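Search the community
Search
All topics

How do I get the onion smell out of locking-lid containers?

Radka Gashi

Okay, I need help before I throw the whole stack out. I have a bunch of those clear food containers with the lids that snap down on the sides, and every single one of them smells like onion. I do a big cook-up at the start of the week (soup, chopped salad, a spicy bean thing my kids will actually eat) and by April of this year I was opening a box of cut melon and getting a noseful of onion. Gross!

I've run them through the dishwasher twice with the lids on the top rack. The boxes come out fine, I think. It's the lids that stink. Do I soak them? Bleach? Put them outside? I'd love to not buy new ones because we just moved to Kistport and I've bought enough stuff for this kitchen already.

3 comments

Parvaneh Yazdani

Don't toss them! It's almost always the gasket. If yours have that squishy ring on the underside of the lid, pull it out. Use the handle of a teaspoon, not a knife, I sliced one of mine that way and it never sealed again. You'll probably find some slimy gunk in the channel. Sorry.

What I do: warm water, a good squirt of dish soap, rings and lids in the sink for an hour. Then I make a paste of baking soda and water and go around the channel with an old toothbrush. Rinse, and leave everything apart overnight before you put it back together. If you put the ring back while it's damp you'll get mildew on top of onion. 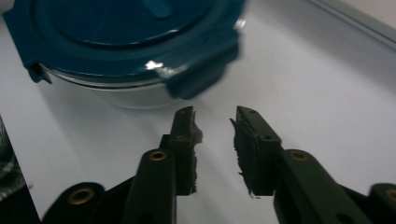 Also do the flaps while you've got the toothbrush out. Open them all the way and scrub along the hinge, food gets in there and sits. Same with any grooves on top of the lid. I missed the hinges for ages and kept blaming the ring.

If there's still a smell after that, crumple up newspaper, stuff the box, close it and leave it 2 days. Skip the bleach, I tried it once and then my rice tasted like a pool.

41 people found this helpful

larkfan_5

just buy glass

2 people found this helpful

grelow_kitchen

Sunshine. I put my lids on the back step on a bright afternoon, upside down, and the smell is mostly gone by dinner. Doesn't work so great in winter. Curry stains fade some too. I'd still take the ring out first like Parvaneh said.

9 people found this helpful

Share (5)

Related
Can I freeze soup in snap-lid containers?
Lid won't lock on one side
Where to buy replacement gaskets
Best way to store cut onions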